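Tornlow Neighbors Help Board
Home > Household > Laundry and Cleaning

Gray mark on yellow cloth, plus how do you fold microfiber so it stays folded?

Posted by Ulla Strömberg, Friday

Two things, sorry for lumping them together. Doing the big sort of all our cleaning cloths and towels. 196 pieces, counted them because I have to split them between two buildings. Most are fine. Hot wash, dry, fold, done.

First thing is a pale yellow cloth, one of the good ones with the fine weave. Washed it twice already, regular powder, 2 scoops, warm. Mark is still there. Don't know what it is. Pencil? Grease? Something off a hinge?
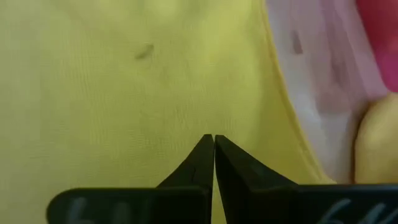 The yellow ones came from Hundex, a set of 20, and I can't get that color anymore so I'd like to save it. The mark is small and grayish, kind of a slanted streak, about as long as a short pencil stroke, and the rest of that big yellow area looks clean to me. I've tried dish soap on a fingertip. Nothing. Scared to use bleach on yellow, did that once with a pillowcase and got a white blob with an orange ring.

Second thing, the teal microfiber towels. They will not fold. I hold both top corners, shake, lay it down, and the bottom has gone off sideways and there's a twist in the middle. By the time I've straightened it I could of done three cotton ones. The drawer they go in is 11 inches wide so they do need to end up kind of neat.

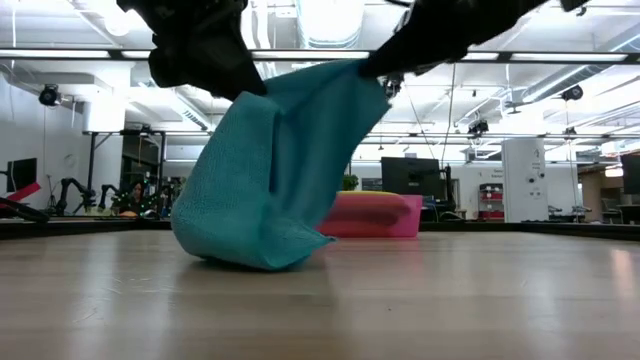

I've been doing halves, then thirds, and they spring open again as soon as I put the next one on top. Rolling takes too much room. Is there a trick or do I just stuff them in and shut the drawer?

No fabric softener, before anyone asks. I know about that one.

3 replies

Tormod Åberg
Stain first. Find out if its greasy or dry before you put anything else on it. Press a bit of white paper towel on the spot, hard. If something gray comes off dry, it's graphite or metal dust, and you want a plain white eraser, very light, one direction only. Don't scrub, you'll push it into the weave. If nothing comes off then treat as grease. Dish soap was right but a fingertip for ten seconds won't do much. Put soap on, fold a clean rag under it, leave it for 20 minutes, dab from the back. Rinse. Repeat if it's lighter.

Keep it OUT of the dryer until it's gone. If it's been through the dryer twice already it may be set, and then you've got a cloth with a mark. Still wipes.

Skip the bleach. Oxygen type is ok on most yellows, test the hem first.

Towels — don't fold in the air. Lay it flat on the table, let go completely, then smooth from the middle out to the corners with your palm. Fold the long way first. Microfiber grabs itself so once two layers touch crooked you're stuck peeling them apart. For a narrow drawer go long way in half, then thirds, and stand them on edge like files. Packed side by side they can't open up.

Netlow
just use it for floors

Hsieh
Agree with the standing on edge thing, been doing that for more than a year. Only works if the drawer is pretty full tho. Half empty and they all flop, I put a shoebox lid in there to take up the slack.

On the stain, I had gray streaks on a light tablecloth and it was from the washer, the rubber seal on the door. Wipe yours with something white and check. If it comes away gray, clean that before you wash the yellow one again.

Ulla Strömberg
Oh. Did the seal. Very gray. Cleaning it now, will try the soap for the full time tonight. The drawer thing works, got one row standing up — thanks both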